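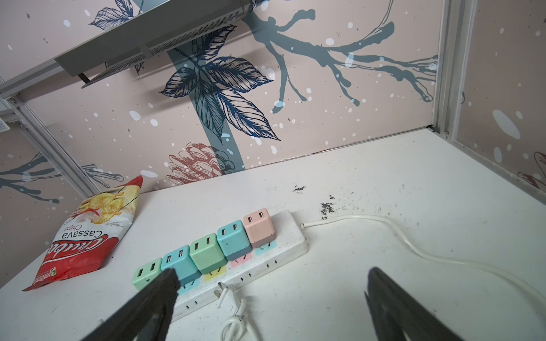
The left finger stalled again last week, and this time I wrote everything down as it happened.

The task was pulling USB chargers out of a power strip one at a time. It had been running well through most of September. On attempt 22 the gripper closed on the light-blue charger and the left finger stopped short. The right one kept going, pushed the charger sideways and levered the near end of the strip off the desk. The motor current went up and stayed up. I hit the stop, but it took me 2 seconds to get there, and the software should have beaten me to it.

It didn't, and that was my fault. I had raised the current limit a few days earlier to get past a stiff socket and never put it back. The log shows 370 lines of the same warning, all of which I'd filtered out of the console.

The other problem was the strip itself. I had left it live. No damage that I can find, but a charger half out of its socket with a metal-cored finger next to it is a bad arrangement, and Pallavi said so at some length when I told her.

Changes so far:

Strip switched off at the wall before the arm is enabled. The task doesn't need power.

Current limit back to the old value, and reset at every start.

Both fingers must agree on position to within 6 mm or the arm stops.

The stall is still unexplained. Maksym thinks it's the cable rubbing at the wrist joint. I took the finger off on Friday and the gear looked fine to me, so he may be right. I've ordered a new cable from Goossens and won't run the task again until it's fitted.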